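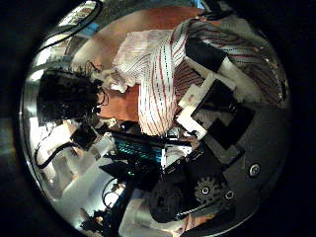
## 4 Gestreifte Wäsche: erste Wäsche, Trocknen, Zusammenlegen

Stand: 9. November 2021. Gilt für weiße Hemden und Geschirrtücher mit dünnen farbigen Streifen, also für die gesamte Serie Clatavano und für vergleichbare Ware anderer Hersteller. Einfarbig Weißes steht in Abschnitt 3, Wolle und Seide in Abschnitt 6.

Auf dem Beileger von Clatavano steht »farbecht, formstabil, pflegeleicht«. Ich habe den Beileger mehrmals gelesen und keinen Hinweis darauf gefunden, unter welchen Bedingungen das gelten soll. Die folgenden Schritte gehen deshalb davon aus, dass es vorerst nicht gilt. Wer damit falsch liegt, hat ein Tuch zu vorsichtig gewaschen. Das lässt sich verschmerzen.

### 4.1 Vor der ersten Wäsche

1. Banderole, Etikettenfaden und Klebepunkte entfernen. Den Klebepunkt langsam abziehen, Reste mit dem Fingernagel abreiben. Kein Lösungsmittel.
2. Das Stück auf einer glatten, sauberen Tischplatte ausbreiten und die Streifen einmal der Länge nach ansehen. Laufen sie schon jetzt schräg zur Kante, wurde schief zugeschnitten. Solche Stücke gehen zurück; gerade zieht sich das in der Wäsche nie.
3. Farbprobe machen: ein weißes Läppchen anfeuchten, auf einen roten Streifen legen und acht Minuten mit einem Glas beschweren.
4. Läppchen ansehen. Ist es weiß geblieben, weiter mit 4.2. Ist es rosa, das Stück allein und kalt waschen und die Probe wiederholen.

> **Achtung:** Eine bestandene Farbprobe an einem roten Streifen sagt nichts über die dunklen Linien desselben Stücks. Bei gemischten Mustern jede Farbe einzeln prüfen. Auf geölten oder gewachsten Tischen gehört ein Teller unter die Probe.

Zum alten Trick mit Essig oder Salz im Spülwasser: Er steht in der Vorgängerfassung dieses Handbuchs, und ich habe ihn herausgenommen. Mir konnte bisher keiner ein Tuch zeigen, bei dem er etwas geändert hätte. Petro Savchuk schwört darauf, wäscht aber ohnehin alles kalt, womit sich der Verdienst des Essigs schwer beurteilen lässt.

### 4.2 Waschen

1. Hemden zuknöpfen und auf links drehen. Manschetten auseinanderklappen, Kragen hochstellen.
2. Geschirrtücher mit Fettflecken vorher einweichen. Gallseife hilft bei frischem Fett, bei altem nach meiner Erfahrung kaum.
3. Trommel höchstens zu zwei Dritteln füllen. Gestreifte Ware verrät jede Knitterfalte doppelt, weil die Linie darin einen Knick bekommt.
4. Flüssiges Colorwaschmittel ohne Bleiche einfüllen, Dosierung nach der Wasserhärte im Haus. Die Angabe »für mittleren Schmutz« auf der Flasche ist großzügig bemessen; mit etwas weniger anfangen.
5. Temperatur wählen:
 - Hemden nach Etikett, im Zweifel kühler.
 - Geschirrtücher bei 60 Grad, sofern das Etikett es erlaubt und die Farbprobe sauber war.
6. Schleudern mit mittlerer Drehzahl. Nach dem Ende sofort ausräumen.

**Hinweis zu Farbfangtüchern.** Die Tücher von Irus kommen verfärbt aus der Maschine, und das gilt allgemein als Beweis ihrer Wirkung. Es beweist, dass Farbe im Wasser war. Ob sie sonst im weißen Grund gelandet wäre, bleibt offen. Wer sie benutzen will, soll es tun, sie schaden nicht. Die Farbprobe ersetzen sie in keinem Fall.

**Hinweis zum Kurzprogramm.** Für leicht getragene Hemden brauchbar. Für Küchentücher nicht, egal, was die Maschine im Display dazu meint.

### 4.3 Trocknen

1. Jedes Stück einmal kräftig ausschlagen, an zwei Ecken fassen, nicht in der Mitte.
2. Hemden auf einen breiten Bügel hängen und die Knopfleiste mit der Hand glattstreichen.
3. Geschirrtücher mit der Webkante über die Leine legen. Klammern nur am Saum ansetzen.
4. Streifen noch feucht ausrichten: links und rechts gegenläufig ziehen, bis die Linien gerade laufen. Zügig, aber ohne Gewalt.
5. Im Sommer nicht in die pralle Sonne hängen. Im Juli haben wir Tücher auf der Südseite vergessen, das Rot war danach eher ein Lachston.

> **Vorsicht mit dem Trockner.** Das Symbol auf dem Etikett erlaubt ihn bei manchen Stücken. »Erlaubt« heißt beim Hersteller offenbar, dass hinterher noch ein Hemd da ist. Über die Ärmellänge wird nichts versprochen.

### 4.4 Geschirrtücher legen

Gebraucht wird eine freie, ebene Holzplatte in bequemer Höhe, größer als das ausgebreitete Tuch. Auf dem Sofa oder überm Knie geht es auch, das Ergebnis sieht dann entsprechend aus.

1. Tuch ganz ausbreiten. Die Streifen sollen parallel zur Tischkante laufen.
2. Mit der flachen Hand von der Mitte nach außen streichen.
3. Eine Längsseite bis zur Mitte legen, die andere darüber. Liegen die Streifen der oberen Lage schräg über denen der unteren, wieder aufschlagen und bei Schritt 1 beginnen.
4. Den Streifen auf halbe Länge legen, dann noch einmal. Am Ende ist das Paket etwa 27 Zentimeter breit; bei kleineren Tüchern eben weniger.
5. Mit der geschlossenen Kante nach vorn stapeln.

Die Schablone von Vondata, ein Klappbrett zum Zusammenlegen, liegt vielen Grundausstattungen bei. Für Hemden lasse ich sie gelten. Bei Tüchern dauert das Einrichten länger als das Falten von Hand, und das Ergebnis ist dasselbe. Wer sie schon hat, kann sie als Unterlage unter den Stapel schieben.

Bleibt die Grundfrage, ob sich das Legen bei einem Tuch überhaupt lohnt, das am selben Abend wieder zusammengeschoben auf dem Tisch liegt. Ein weißes Tuch mit dünnen roten Streifen, gerafft und in sich gefaltet, erfüllt seinen Zweck auch so. Abtrocknen kann es jedenfalls. Ich halte am Legen fest, weil der Schrank sonst nicht schließt, und habe kein besseres Argument.

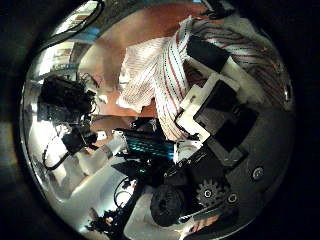 Vira Hladun hält dagegen, Rollen sei die vernünftigere Lösung: Man sehe in der Schublade jedes Tuch auf einen Blick, es gebe keine scharfen Bruchkanten, und schiefe Streifen fielen an einer Rolle kein bisschen auf. Die Falterei stamme aus Haushalten mit tiefen Wäscheschränken, und wer habe die noch. Außerdem könne man eine Rolle im Stehen machen, ganz ohne Tisch.

Geprüft. Der Punkt mit den Bruchkanten stimmt. Der mit der Schublade stimmt nur, solange sie voll ist; in einer halb leeren rollen die Tücher nach hinten und liegen nach kurzer Zeit offen übereinander. Rollen ist damit zugelassen, wenn die Schublade Trennstege hat. Die Anleitung dazu:

1. Schritte 1 bis 3 wie oben.
2. Von der offenen Schmalseite her fest aufrollen.
3. Das Ende nach unten drehen und die Rolle mit dieser Seite auf den Boden der Schublade legen.

Khrystyna Kobzar bindet ihre Rollen mit einem Gummi. Davon rate ich ab, der Abdruck bleibt im Stoff sichtbar.

### 4.5 Hemden legen oder hängen

Weit geschnittene Hemden fallen in weichen Falten und vertragen kleine Nachlässigkeiten beim Bügeln. Das ist ihr eigentlicher Vorzug, und man sollte ihn sich nicht durch übertriebenes Stärken verderben.

1. Hemd zuknöpfen: oberster Knopf, dritter, letzter. Mehr ist nicht nötig.
2. Mit der Vorderseite nach unten auf den Tisch legen, Rücken glattstreichen.
3. Ärmel und Seitenteil nach innen schlagen, den Ärmel gerade nach unten führen. Andere Seite ebenso.
4. Saum ein Stück hochklappen, dann das Ganze auf halbe Höhe legen.
5. Umdrehen, Kragen richten.

Vor dem Weglegen den Saum ringsum kontrollieren. Offene Nähte und ausgefranste Stellen gehören in den Flickkorb, nicht in den Stapel. Ein Saum kann unruhig aussehen und trotzdem in Ordnung sein, das klärt man mit den Fingern und bei gutem Licht.

> **Achtung:** Bügelfreie Ausrüstung wäscht sich aus. Derkach gibt für die eigenen Hemden keine Zahl von Wäschen an, und auf meine Nachfrage kam ein Prospekt. Rechnen Sie damit, irgendwann wieder zu bügeln.

Quer laufende Streifen sind beim Legen angenehmer als Längsstreifen, man kann die Faltlinie einfach an einer Linie ausrichten. Beim Tragen ist es mit der geraden Linie vorbei, sobald sich jemand bewegt. Wer sich mit schief gelegten Ärmeln quält, darf sich daran erinnern. 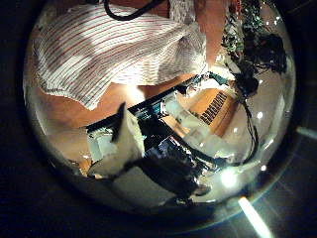

*Abb. 3: Locker sitzendes weißes Hemd mit dünnen roten und rosa Streifen.*

### 4.6 Aufbewahrung und Nachkontrolle

1. Frisch gebügelte Stücke auskühlen lassen, bevor sie in den Schrank kommen.
2. Neue Stücke unten in den Stapel schieben und oben entnehmen.
3. Nach längerer Lagerung an der Faltkante auf Vergilbung prüfen.

Bei verfärbtem Weiß das Stück feucht halten und gleich noch einmal waschen, ohne Trocknen dazwischen. Entfärber ist das letzte Mittel und nimmt die Streifen gern mit. Stepan Hrynyshyn empfiehlt, das Tuch 96 Stunden in kaltem Wasser liegen zu lassen. Ich habe es versucht. Das Rosa war noch da, und das Wasser roch.

| Störung | Wahrscheinliche Ursache | Abhilfe |
|---|---|---|
| Streifen laufen nach der Wäsche schräg | Feucht nicht ausgerichtet | Anfeuchten, Schritt 4 in 4.3 wiederholen |
| Rosa Schleier im Weiß | Farbprobe ausgelassen | Sofort erneut waschen |
| Tuch nimmt schlecht Wasser auf | Weichspüler | Mehrmals ohne Weichspüler waschen |
| Kragen wellt sich | Zu heiß gebügelt oder Einlage gelöst | Im ersten Fall dämpfen, im zweiten reklamieren |

Reklamationen mit Kaufbeleg und ungewaschenem Vergleichsstück an Usa Rojanasak geben. Ohne Vergleichsstück heißt es erfahrungsgemäß, man habe zu heiß gewaschen.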